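Gurnel rectangular bread basket: two months on the table

2024-11-10

Bread baskets are one of those things I have never managed to get excited about. A plate holds bread. A cutting board holds bread and lets you cut it. So when the Gurnel came up on our list I had my doubts before the box was open, and some of them are still with me.

The pitch, as printed on the card inside, is that it "brings the bakery home." It's a basket. It goes on the table, you put rolls in it, people take the rolls out. Gurnel sells it under item number 1162, in one size and one color, and the card says to wipe it with a damp cloth and keep it away from the stove.
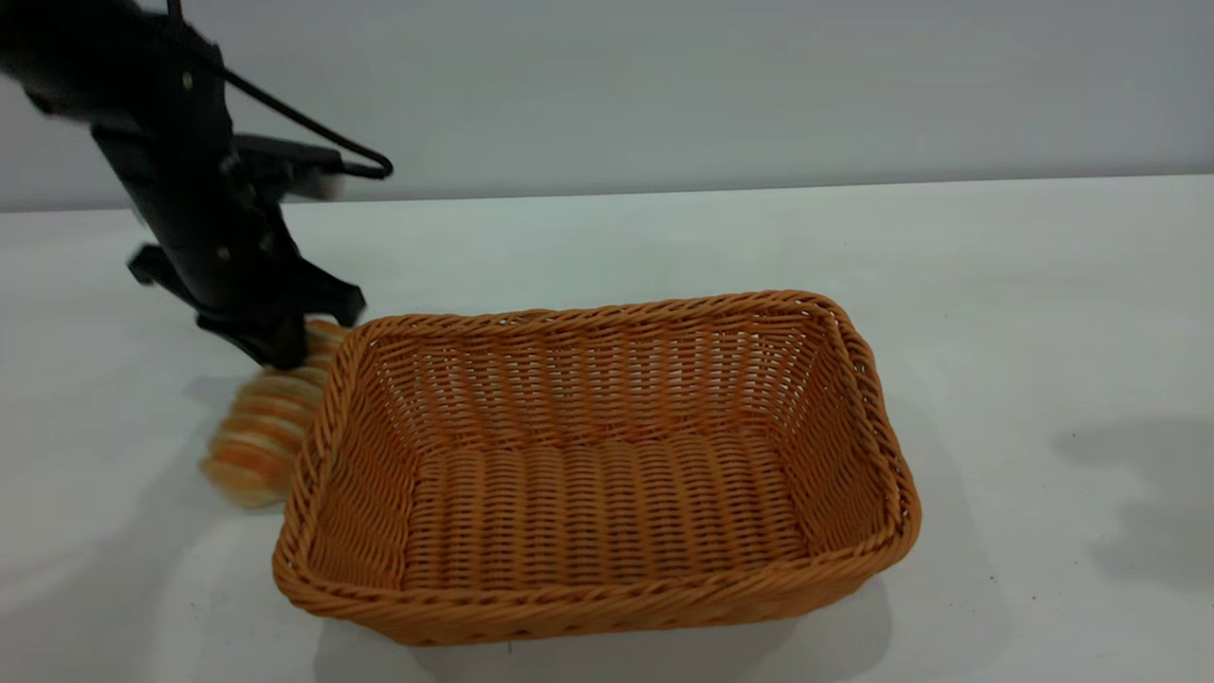 My first complaint with woven baskets is nearly always the rim. Cheap ones finish with a thin strip that is glued or stapled down, and it lifts at the corners as soon as you start carrying the thing around by its edge. Gurnel has gone with a thick rolled edge, twisted like a braided rope, and it runs all the way around the top. I came to this expecting to pick at it, and I did pick at it, with a fingernail, in several places. Nothing came up. The rounded corners help too, because there's no hard fold where the strands have to bend sharply. I'll give them that part without arguing.

The weave is tight and even, which sounds like praise and mostly is. Crumbs stay in the basket. They also stay in the weave. After a crusty loaf I had to turn it over and smack the bottom above the sink, then go in with a dry pastry brush, and I still found bits the next morning. The damp cloth on the care card does very little about this. If you mostly serve soft rolls you may never notice. If you buy seeded bread, line it with a napkin.

I compared it with the Plendness oval we've had in the kitchen since August. The Plendness is deeper and holds a pile better, and its handles make it easier to pass. It also rolls around in the cupboard and takes up a silly amount of shelf. The Gurnel is easier to put away and looks neater with a cloth in it. For a table of six I'd still reach for the oval, or put out two of these, and I'm not convinced anybody needs two of these.
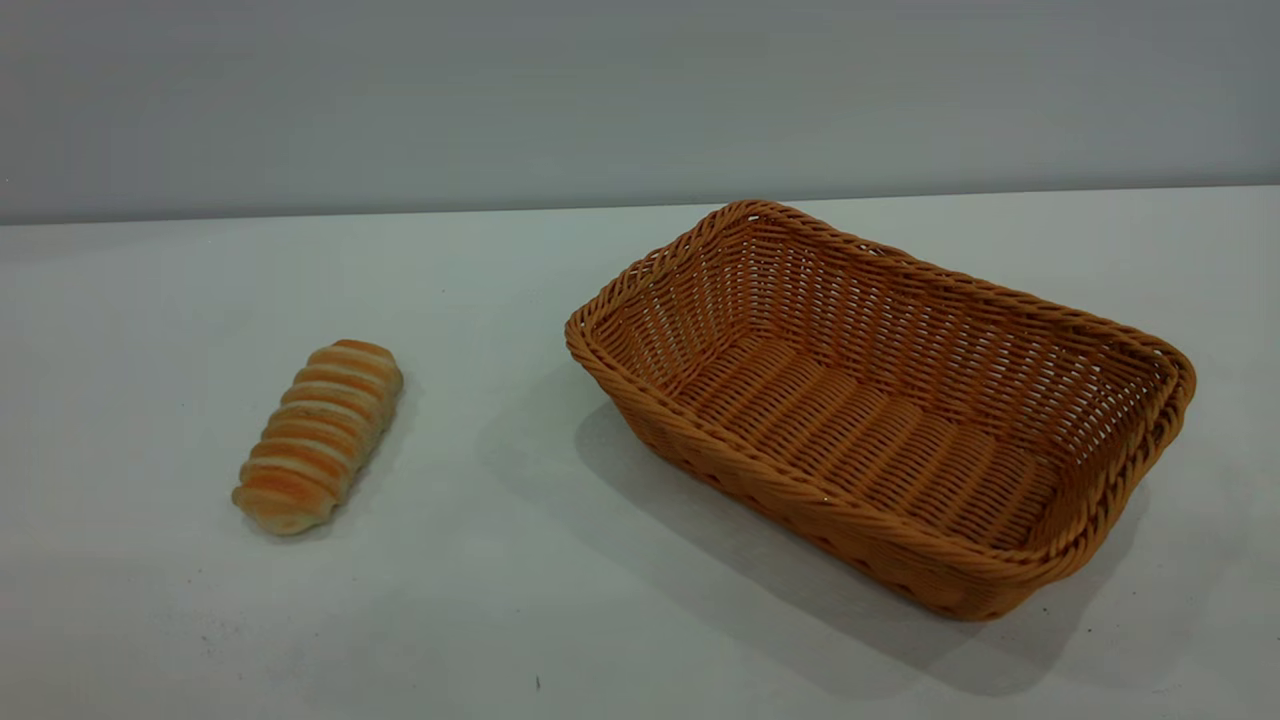 Mangubat
Kitchen and table reviewer, Pristberg Home Pages

Now the color. Gurnel calls it "natural," and I'd call that generous. It's a caramel tan with a bit of shine to it, and next to a striped golden roll on a white table it looks warm enough. Put it on a dark wood table in the evening and it goes orange. I had it beside an old willow basket for a week and the willow made it look like patio furniture. Some people will like that it's so uniform. I kept wishing for one strand that was a little off.

It is also shallow. Short rolls sit in it nicely, but a baguette has to be cut up first, and anything stacked tends to wander toward the edge when you pass it along. I dropped one roll on the floor that way and caught another.

Would I buy it? At full price, no. The rim is well made and the shape is sensible, but I can't get past the cleaning, and a plate is still a plate. If you see it marked down and your current basket is shedding bits into the butter, go ahead. Take a napkin out of the drawer while you're at it.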